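Student build threads > Manipulation > Plate and bowl clearing, 60 demos in

flexure_kt
Term project for the Flallik module. Task is to take plates and bowls from a tray lined with a towel, using the hand-held gripper with ridged blue pads. I have 60 demonstrations and the policy still stalls at the plate stack. The approach I record is one finger close to the plate edge, the other by the tan plate under the bowls.

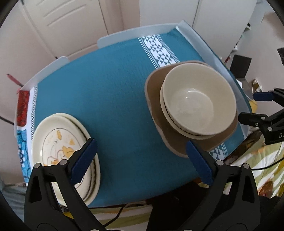

Training ran to 3,000 steps on the Plonex defaults. Bowl grasps in replay are fine. Plate grasps close early in 8 of 11 trials.

ohmsley
Too few demos. Cárdenas baseline on our course needed far more before the closing signal settled.

brackenrig
Disagree. Early closing is usually a timing offset between the width signal and the video. Check that before recording anything else. Also vary the start pose.

flexure_kt
Start pose does vary. This one is from further back, with the left pad over the stack. 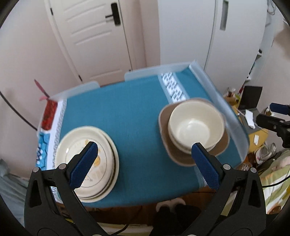
Gripper over the tray, plates left, bowls right

brackenrig
Then it's the offset. Bestero logger or your own?

flexure_kt
Bestero, stock settings.

ohmsley
Stock settings were fine for us. I'd still record more plates.

brackenrig
Plot width against video for one episode and post it.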